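Karnby House - bedroom and linen check, Flat 8
Date: 21/03/2023
Checked by: Jailson Caldeira

1. Door opens fully, nothing behind it - OK
2. Smoke alarm tested - OK, loud
3. Window restrictor - OK, stiff. Spray next visit
4. Heater clear of fabric, 400 mm min - OK now. Was not OK in the morning, chair moved
5. Extension lead - FAIL. Two plugged into each other. Took one away, tag 179
6. Bedding and clothing, look for damage, pins, loose threads - see below

Pink blanket: fuzzy one, stays on. Label says low wash, pls follow it. Green garment laid out flat on top to check seams before folding. Pockets to be emptied first, every time, we had a lighter go through the wash in the Arnusia block.

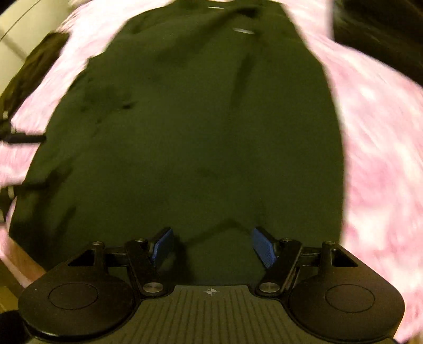 Item 6 - dark green garment spread on pink blanket.

7. Folding - two ends held, pulled out straight, then fold. No shaking out near the heater or the lamp. Keep it up off the floor, trip risk
8. Curtain - pleats hang ok, hem to be kept clear of heater. Hooks not checked, need the steps
9. White cloth - needs refolding, not a fail
10. Walls - no damp noted. Recheck behind wardrobe, coudn't shift it on my own

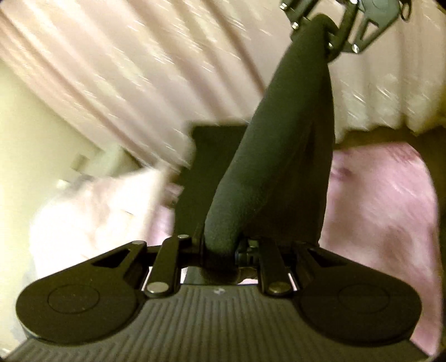

Coutinho has added that item 7 should say long items get folded on the bed, full stop, as people will stand in the doorway to do it and then the exit is blocked. Also wants the steps brought up from the store so item 8 can be closed.

Agreed on both - will reword 7 on the next sheet.

Actions:
Single long lead to replace the two - order from Flimadlow
Steps up for curtain hooks
Wardrobe, 2 people
Recheck before end of March
Signed JC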